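Filed under: Local News / Work & Money / Comments Off

Desk clear-out month is back in Drunville, and this time they're keeping the good stuff

If you've ever worked in a shared office you know what happens to the desks. You put one cable down in the spring, and by December you can't find the keyboard! The folks at the Flovus workspace here in Drunville have decided to do something about it, and I went over at 11 in the morning to have a nosy around and (I admit it) to see if anybody's desk was worse than mine.

The plan is pretty simple. Everybody who rents a desk gets 2 crates, one for things that stay and one for things that go. Cables, chargers, adapters, little packets of who knows what - it all has to land in one or the other before the end of the month. Anything that still works goes on a swap shelf by the door, and the rest is taken over to Zemero, the repair shop on Coşkun Street, where they'll strip it for parts.

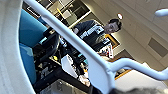 Pantelis Sotiropoulos runs the workspace and came up with the whole thing after last year's effort went a bit sideways. "We told people to tidy up and they just moved it all to the next desk," he told me, laughing. "So now you get a crate and a deadline." He figures they handed 2845 items to the shop last time, and a lot of it was power cords that didn't belong to anything anyone could name. He'd like fewer cords this year and more labels, please.

The labels are the part I liked best. Small things go into packets, the packets get a label, and the packets go into a container, so when you need that one odd screw in March you have a fighting chance. I went home and tried it with my own junk drawer and ended up with a packet marked "keys, maybe" - so there's clearly a knack to it.
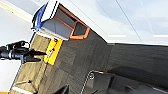

Not everyone is in love with the idea, of course. One man at the back told me he knows exactly where everything is on his desk and would rather be left in peace, and I have a lot of sympathy for that. Pantelis says he can keep the pile as long as the walkway stays clear and the sockets can be reached.

The swap shelf is open to anybody in town, members or not, from 7 in the evening until they lock up. You can take up to 11 things home and you don't have to bring anything in return, though they'd be happy if you did. Last I looked there were two desk lamps, a stapler the size of a shoe and a whole heap of phone chargers (the old kind, sorry!). Zemero will also look over small electricals for free all month, so dig out that radio and take it down there.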